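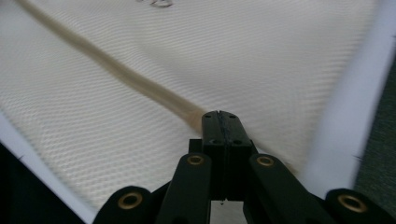

2/16/21
Bench notes, Brullar hand-held gripper, evaluation kit on loan from Ciltbridge

Cord-on-cloth task, second session. Tan cord, white twill stretched over the board, pencil marks left on the cloth from the layout. Pinch with the fingertips, press down, lay along the path.

Settings: finger pads as shipped, notch at the tip kept. Trigger travel set to 2 on the dial. Plan is 200 demonstrations before the kit goes back.

Observations:
- Tip notch takes the cord end well if the approach is square to the cloth. At an angle the cord rolls to one side and the pads close on twill.
- Cloth ripples when pressed. Tape at the board edge is not enough. Try clips.
- Cord blurs on fast moves. Slow the first part of the stroke or raise the shutter speed.
- Linkage has no play I can feel at the bushings. Recheck at the end of the run.
- Pad screws: thread lock on the front pair only, per the Ciltbridge sheet. Would prefer it on all of them.

Compared with the Sandmont unit: Brullar is lighter in the hand, trigger is stiffer, pads swap faster. Sandmont software export is cleaner. Brullar export dropped the timestamps on file 1121, reported through the support form, no reply yet.

Open: price for 2 spare pad sets, lead time, whether the Cho mount fits without the adapter plate. The quote is good until June.

Next: clips on the board, repeat with the thinner cord.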